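Sorting and Color Play: Notes for Session Three

Early Learning Materials, October block

Welcome back, everyone, and thank you for the good questions that came in after last time. Several of you asked for more on choosing and setting out small sorting toys, so I have moved that material up and pushed the water play notes to next session. Please bring these notes with you, because we will be setting up our own tables in the second half and I would love for you to scribble all over them.

Why small toys in a tray?

A child who is sorting is making a decision over and over again, and the decision has to be small enough to make comfortably. Does this one go with that one? Is it the same pink? A low tray helps because it keeps everything in one spot and gives the child a clear place to look. The sides should be high enough to stop a toy from sliding onto the floor and low enough that small hands can reach in from any side. I have tried deep boxes, baking pans, shoebox lids and a very handsome wicker basket (the toys got stuck in the weave, so please learn from me), and I keep coming back to a plain flat-bottomed plastic tray.

Toy fish are a favorite of mine for this. They are easy to pick up across the middle, they lie flat, and children will happily give them names and families while they work. Counting bears do the same job, and if you have the Rikau bears from the supply closet, use those. The Flastura catalog on the back table has a page of sea animals that would suit most of you, though the starfish are fiddly for younger threes.

How many, and which colors?

Start with fewer than you think. I know the tub holds 96 pieces and it is tempting to pour them all out — it makes such a lovely sound — but a full tub asks a child to search before they can sort. Two colors and a handful of toys is plenty for a first try. 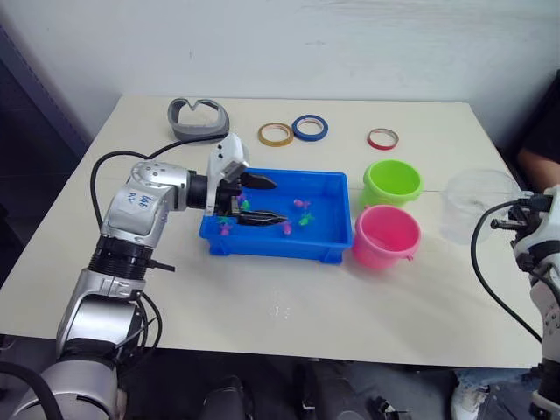 Once two colors are going smoothly, look at shades. Bright green and teal-green are a wonderful pair to put side by side, as some children will call them both green and some will insist quite firmly that one is blue. Both answers tell you something. Try not to correct. Ask, "Which ones do you think are friends?" and then wait, which I admit is the hardest part of the whole activity for a talker like me. Count to 15 in your head if you need to.

Pink and green together make a good first pairing because they are easy to tell apart for most children. Do keep in mind that some children see reds and greens differently. If a child sorts well by shape and keeps mixing two particular colors, make a note of it and mention it kindly to the family. We are not eye doctors and shouldn't sound like them.

Where do the sorted toys go?

Small buckets are my first choice. A bucket has an obvious inside, and the toy makes a satisfying little knock when it drops. Set the buckets to one side of the tray, close enough that the child doesn't have to stand up. If a child reaches mainly with the left hand, try them on the left and see whether the work gets easier.

Leave the buckets unlabeled the first time. Let the child decide what belongs in each, even if the answer is "the sleepy ones." You can bring in color cards from the Hellwig set in a later session, one card per bucket.

Other things to keep within reach

Rolls of colored tape are handy at the table. A strip across the bottom of the tray makes two ponds, and a loop on the tabletop shows where a bucket goes. Later on the rolls themselves can join in: "Can you find me something as blue as this tape?" Lay them flat so they don't go wandering off the edge, and keep them toward the back until you want them.

A light, plain tabletop is best if you have the choice. Patterned cloths are cheerful, but small toys disappear into them, and I once spent a good while hunting for a frog on a leafy one.

A word on safety

Anything that fits through the small-parts tester stays on the high shelf for children under three, and for any older child who still puts things in the mouth. Check the toys for cracks when you wash them. Warm soapy water and a towel will do. Let them dry fully before they go back in the tub.

For the table work after the break

Work in pairs. Choose one tray, two buckets and no more than two colors to begin with. One of you sorts while the other watches and writes down each time the sorter pauses, then swap. Talk together about where the pauses came and whether moving the buckets changed anything.

Reading for next time is the chapter on grouping and matching in the Irkine workbook. The copies are on the shelf by the door, and please sign one out even if you only mean to borrow it overnight. Bring an apron too — we really will get to the water play.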